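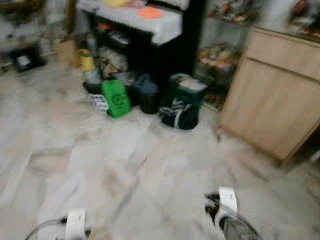
Eating alone, and the Sunday call you can skip

Last month's item on living alone after a breakup brought in more mail than we usually get, and most of it was about food. Readers said the evenings were fine until dinner time. Several had stopped cooking and were eating cereal over the sink.

Ánh Võ, who runs the Usala supper group, suggests starting with one proper meal a week. Pick an evening, set a place, and leave the phone in another room. The meal can be eggs and rice. She did this for 90 days after her own separation and says the first 3 weeks were the hardest, mainly the quiet.

The other common question was what to tell family. A reader in Novero wrote that her aunts ask about her ex every time they call, and that she now dreads picking up. You can answer once – "We're not together and I'd like to talk about something else" – and then change the subject yourself. If it comes up again, end the call politely and try another week. You don't owe anyone the full story, and that includes people who liked him.

A few of you asked if it's too soon to date. We can't say. If you spend most of a first coffee talking about the last person, wait a bit longer.

The supper group meets at 971 Zeleke Street, upstairs, on the first evening of each month at 6:30. There is room for 5 more people in January. Bring a dish if you can, or come without one. To save a seat, reply to this newsletter with your first name and anything you don't eat.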